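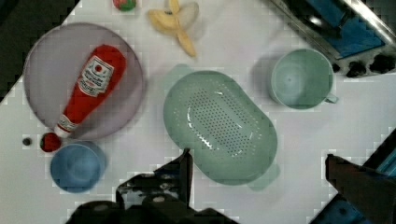

How much labelled data does a robot arm need before it can follow a plain instruction like "put the bottle on the plate"?

Less than I thought, if most of the rest is unlabelled play. We wrote labels by hand for 301 clips out of 2000 and the arm learned nine of our 14 instructions well enough to be useful.

That's the short version and if you only came for the number you can go now. Longer version follows, written fast, lunch in other hand, so forgive the state of it.

What we're doing

The method is called Drallard. Fionnuala Gallagher came up with the name and most of the idea, I did the plumbing and the toy kitchen. Usual way to teach an arm from people: you pick a task, drive the arm through it over and over, label each run with the task, train on that. Works. Dull as anything though, and you only get what you thought to ask for.

So instead – play. Someone sits down with the controller and messes about with the toys for a quarter of an hour. No task list. Pick up the cup, put it somewhere, change your mind, shove the colander, open the oven, wander off to the bananas. One long recording, no labels at all. Then Stodus (our slicing script, badly named, my fault) goes through and cuts it into short clips. It cuts wherever the gripper closes or opens, plus a bit of padding on either side. The last moment of each clip becomes the goal. So the model sees where things started and where they ended up, and learns the bit in the middle.

None of that needs words. The words come in for the 301. For those we watched the clip back and typed what happened, in whatever English came to mind. "Move the ketchup onto the plate". "Cup next to the oven". One just says "banana nearer". We left that one in.

Then the model has two ways of being told what to do, a goal picture or a sentence, and both get squashed into the same sort of code before the arm part of the network ever sees them. The hope is that the arm part learns from all 2000 and only the sentence part has to survive on the little pile. This is not a new hope! Plenty of people have had it before us. The bit that's ours is how you choose which clips to label.

Choosing the clips

First go, we picked at random. Bad. Play is lopsided. People love picking things up and they love the ketchup bottle. Me especially, it has a nice shape for the gripper. So a random pile comes out stuffed with bottle clips and hardly anything with the oven in it, and the model thinks every sentence is about ketchup. You'd ask for the strawberry and off it went to the bottle. Very confident about it too.

What Drallard does is sort the clips by how much the goal picture differs from the ones already labelled, and hand you the oddest one next. You label it, it sorts again, on you go. Stupidly simple. The only fiddly part is what "differs" means, and raw pixels are useless for it, as the arm itself is the biggest thing moving and you end up with a beautifully varied set of arm positions. We used the features from Aranda, the image model we train on the side from the same play, and blanked out the gripper first. Much better pile. Oven door, spatula, things behind other things, all the stuff I'd never have bothered with on purpose.

I should have plotted the two piles next to each other at this point. Didn't. Will.

Testing

215 trials in all, split over the 14 instructions, not evenly – we kept going longer on the ones that wobbled. Toys moved about between trials, by hand, no fixed starting spots. Whoever reset the table wasn't the one marking the trial, and the marker only got to say done or not done. No "nearly". I argued for nearly and lost.

Nine instructions worked most of the time. Anything of the sort "put X on the plate" or "put X in the bowl" was fine. Moving the colander was fine, which suprised me, it's wide and flat and the fingers have to get one of the little tab handles or they slide straight over it. Three were hit and miss, all to do with cups. And two never worked, not once: turning a knob, and putting the spatula back in the pot.

Knobs I understand. From the wrist camera you lose sight of the knob about when the fingers reach it, and after that the arm is guessing. Spatula I don't understand. There's plenty of spatula in the play. Fionnuala thinks the handle is so long that the goal picture barely changes when it moves, so all those clips look alike to the sorter and hardly any got picked. Possible. She's usually right, annoyingly.

With the random pile, same number of labels, same training, same network: five instructions worked most of the time in place of nine. That's the result really. The gap was biggest on the oven.

One thing I'd warn anyone about. Two toys that look alike from above. We have a light blue cup and a mint green one, and to Aranda they are basically one cup. Ask for the blue and you get whichever's nearer. We marked those as not done, quite rightly, but the grasp itself is lovely and I do feel a bit sorry for it.

The view question

Got asked about this when I showed the work in Drimmont in November and gave a waffly answer so here's a better one. Person wanted to know if you could drop the wrist camera and do it all from a fixed one further back. We tried. Reaching got a little better, grasping fell apart. The fixed view knows where the plate is, the wrist view knows where the fingers are against the rim, and for a shallow plate you really want the second. With both it's best, obviously, but training takes twice the time and I've one machine to train on and it's next to my desk and it's loud.

What does change with the wrist view is the goal pictures. They depend on where the arm happened to finish, so two clips ending with the exact same table can look miles apart. Table the same, picture all different. That's a problem for a method that sorts by pictures! Our patch: after every cut, Stodus looks on for a moment when the arm has lifted clear and uses that one as the goal. Crude, works mostly. When someone plays quickly there's no such moment, and then you get a goal with half the table missing or a smear of gripper across the oven. Those we should throw out and so far don't.
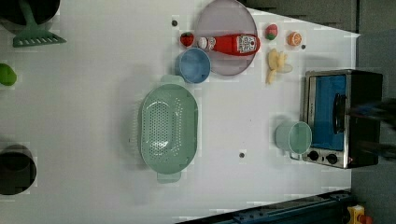 Things still to fix

Blurry goals, see above. A sharpness check would do it, an afternoon's work, been saying that for weeks.

Cups. Either train Aranda with more weight on colour or buy uglier cups. Leaning towards cups.

Labels from more than one person. I wrote most of the 301 and I have habits. I say "next to" for everything. Fionnuala wrote the rest and she says "beside", and I swear the model does better with mine, which only means there are more of mine. Somebody who has never met either of us should write a couple of hundred and then we'd see.

Stopping. At the moment the arm doesn't know when it's finished, it puts the strawberry down and then has a think and picks it up again. We cut the trial when the marker called it. Fair enough for a test, no use at all for anything else. A done signal could come straight out of the distance to the goal, but with sentences you've no goal picture to be distant from, so there's a missing piece there that I've not worked out.

And the knobs. I want the knobs. Going to try playing with nothing but the stove end of the table for a whole session and see whether it helps or just ruins the balance again.

Code's not up yet, the slicer has my folder names all through it and I'd be embarassed. If you want it before it's tidy, ask in the comments and I'll send it as it is. Next post should be the two piles plotted side by side, if I get the machine to myself for a night.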